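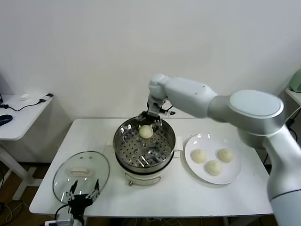 Fiche de contrôle : tâche « petits pains vapeur », méthode à deux bras

Projet Drisden, poste Voka. Fiche remplie par Iulian Ene, novembre. Les commentaires sont libres, merci de les lire avant de signer.

1. Arrêt d'urgence testé sur les deux bras : OK
Commentaire : le bouton répond bien. Je demande de le tester encore après chaque changement de politique.

2. Cuiseur débranché pendant les essais de placement : OK
Commentaire : nous travaillons toujours sans chauffe dans cette série. La méthode étudie la dépose du pain sur le panier perforé et la cuisson viendra dans une autre fiche.

3. Hauteur minimale des doigts au-dessus du panier : À SURVEILLER
Commentaire : la limite logicielle est réglée à 6 mm. Avec la commande en effort seule, le poignet descendait parfois trop bas. Avec la correction visuelle de Neagu, je n'ai plus noté de contact avec l'acier.

4. Couvercle en verre posé sur la table, hors du passage du bras droit : OK
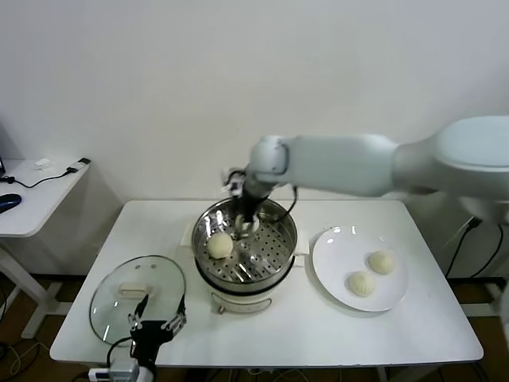 Point 3 : pince dans la cuve, un pain sur le panier, deux sur l'assiette.

5. Câble du poignet droit : À REPRENDRE
Commentaire : il forme une boucle à côté de la cuve. Il faut ajouter un collier plus haut sur le bras, sans bloquer la rotation.

6. Force de serrage : OK
Commentaire : valeur gardée à 16 % de la course de commande. À 23 %, le pain était marqué par les doigts et l'essai était compté comme échec.

7. Résultat de la série
Commentaire : 50 essais faits avec la correction visuelle. La prise depuis l'assiette reste le moment le plus faible, surtout quand deux pains sont proches. Je propose de ne pas changer la méthode avant la série suivante.

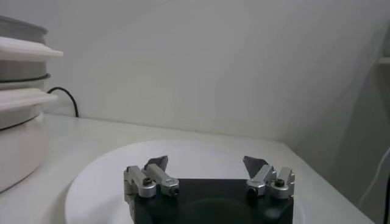 CAMÉRA DE POIGNET ET PINCE

8. Doigts largement ouverts, rien entre les patins : OK
Commentaire : les deux patins sont bien visibles dans l'image, donc le recalage peut se faire.

9. Vis des doigts : OK
Commentaire : resserrées à la main avec la clé Gultaden. Ne pas utiliser la visseuse.

10. Contraste assiette / table : À SURVEILLER
Commentaire : blanc sur blanc, le contour se distingue surtout par l'ombre. La segmentation hésite sur le bord gauche. Essayer une assiette de couleur.

Signature : I. Ene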